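Proststead Sorting Kit (Club Edition)

Classroom and club supplies > Robotics > Practice kits

In stock. Ships in 6 business days. Last updated August 22, 2024.

Hi! I run the robotics club at Iltwood and I also put these kits together in my garage, so if you write in with a question, I'm the one who answers. The Sorting Kit started as a practice set for my own students, who were getting way too comfortable picking up identical foam blocks. Then a couple of other coaches wanted one, and now there's a product page. Funny how that goes.

The idea is simple. You fill the basket with a jumble of stuff, park the boxes beside it, and your team writes the program (or drives by hand, if they're new) to get each thing out and into the right hole. What counts as "right" is up to you. We've done toys, cloth and trash. We've done hard, soft and crinkly. One week the kids picked the rules themselves and argued so long that we ran out of time to run the arm, and I'd still call it a good meeting.

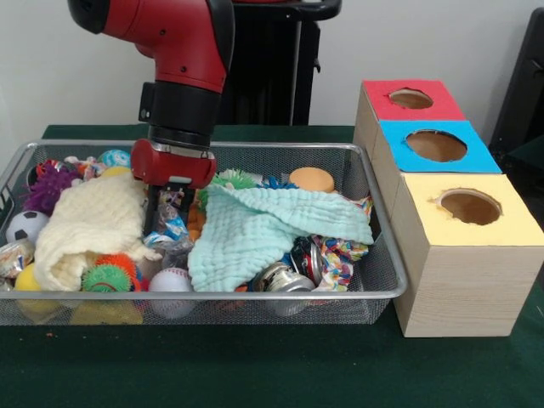 Going in after the wrappers, with the red, blue and yellow boxes standing by.

Wrappers are the mean part, by the way. A baseball is a baseball from every side, but a crumpled wrapper never sits the same way twice, and it loves to hide under a towel. I put plenty of them in the kit on purpose. If your team is just starting out, leave them in the bag for the first few meetings and stick with the balls and the cloths.

What you get:
Wire-mesh basket with a metal rim
Set of boxes with round holes in the colored tops (red, blue, yellow)
Two textured muslin towels, one cream and one mint
Mixed bag of balls and soft toys, including the spiky rubber ones everybody fights over
Bag of clean wrappers and crinkly paper
Printed score sheets and my coaching notes

What you don't get: the arm, the table, or the cans. Please save your own cans, rinse them, and check for sharp edges before anybody squashes one.

Will it work with your arm? Probably! I've used the kit with the Guvden classroom arm and with an older Ferrand that a neighboring club was kind enough to let us try. The main thing is reach. Your gripper needs to get down inside the basket without the wrist banging on the rim, so measure before you order. I also like a felt cover on the table, mostly for the noise when something gets dropped.

For scoring, our house rules give each team 8 minutes. A correct drop earns points, a wrong box costs a few, and anything that lands on the table can be tried again. A perfect run is 100 points and we haven't had one yet. The December meet at Proststead uses the same rules, so you'll be practicing for the real thing if you're headed there.

Ages: I'd say 13 and up for programming. Younger kids do fine driving by hand with a grown-up next to the stop button.

Replacement wrappers and score sheets are sold separately on the Refills page. Towels can go in the wash on cold.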